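**Ticket: episodes dropping out of the Lornent set, station 2**
Opened by Octavian Toma, May. Status: open, sort of
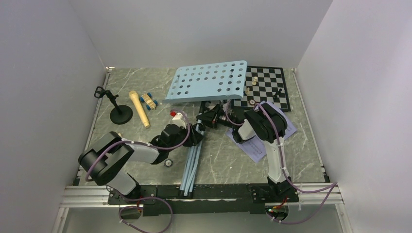
## What's happening

Music stand task, both arms. Recorder says 3,899 episodes, the Grecu index only sees the ones up to 1,000 and then stops. No error. Files are on disk, I checked. Training job at Clistbridge picks up the short list and carries on like its fine.

## Tried so far

- Restarted recorder. No change.
- Swapped the purple cable on the right arm, thought it was losing frames. Wasn't that, joint logs are clean.
- Rebuilt index from scratch, 3 times. Same cutoff each time.
- Left the chessboard, toy car and mic stand on the table so the clutter matches the earlier runs. Please don't tidy.
- Green light on the board by the right arm is on, so power's not it.

## 14:20

Looks like page size in the Findberg export. Default is 1,000 and it never asks for the next page. Set it higher on a copy, index now filling but slow. Colour labels on the new ones are comming through blank, seperate ticket for that.

## Still to do

- Fix paging properly, not my hack
- Rerun Clistbridge job on the full list
- Someone check station 3 has the same default

Leaving this open til the index finishes.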